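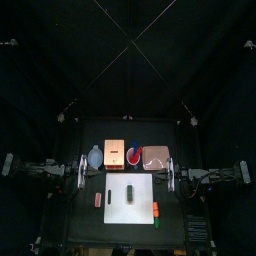 A permit is not a permission to remember

By Lindalva Quintana
23/06/2021

I came to Ollham from another country, where people of my age learned early that a public square can belong to somebody. When I first saw a protest here, I was surprised by how ordinary it was. A policeman was giving directions to an old man who held a placard against the government. I thought: this is a place where I can live.

For this reason I am worried by the new rules on public gatherings which our council wants to vote on in September. They are written in a calm language, and I have read them three times to be sure I understood. Any gathering of more than 40 persons in the centre must be announced five weeks before. The organiser must give a name and an address, and must pay for the stewards. Flowers, candles and written messages which are left in a public place "may be removed without notice".

The council says these are only practical matters. Streets must be open and rubbish must be collected. I don't laugh at this, because I also walk on these streets and I also wish them to be clean. But we should look at what happened in the town during the past year before we decide that it is only about brooms.

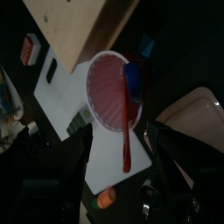
After the fire at the Viklund hostel, in which five people lost their lives, the residents of the street began to meet on the steps of the old library every evening. There was no organiser. Somebody brought a candle, then another person brought a photograph, and after one week the steps were covered. They stood there mostly in silence. Sometimes they read the names aloud. They also asked, and they still ask, why the inspection of the building was postponed twice.

One night everything on the steps was taken away. The council explained that it was a mistake of the cleaning service. In the morning there were new flowers, and more of them than before. A petition to leave the steps alone collected 1032 signatures, of which 692 came from the hostel's own district. In a town of our size this is a serious number, and I had expected that it would be discussed. It was "noted", and the meeting passed to the parking charges.

Under the new rules, who would announce such an evening five weeks before? Grief doesn't know the calendar. Anger about a public matter doesn't know it either, and if it must wait five weeks, the decision it wanted to change will already be made.

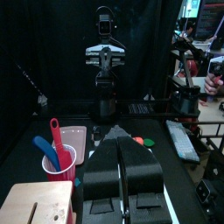 Photo: Siltance

I have heard the argument that honest people have nothing to fear from giving their name. It is usually said by persons who have never had to give it to someone they were afraid of. Many who lived in the hostel have temporary papers. Some of them work at night for firms which don't like difficulties. For such a person, to write an address on a form of the council is a large step, and I know several who would stay at home.

The councillors who support the rules are not bad people. I have spoken with two of them and both were polite. One told me that the rules would be used "with common sense". I believe that he means it. But he will not always be a councillor, and the text will remain after him with no common sense written in it. In my first country the law on meetings was also quite moderate, and it was used moderately for some years.

What I would ask for is small. Let a gathering without vehicles and loudspeakers need no announcement. Where an announcement is necessary, let it be two days. The part about stewards should be taken out, together with the sentence about flowers, and the cleaning service can ring somebody before it comes.

The draft can be read at the town hall, at the desk on the ground floor, and written comments are accepted there until the vote. I brought mine last week. The lady at the desk put a stamp on it and gave me a copy, and I have kept the copy.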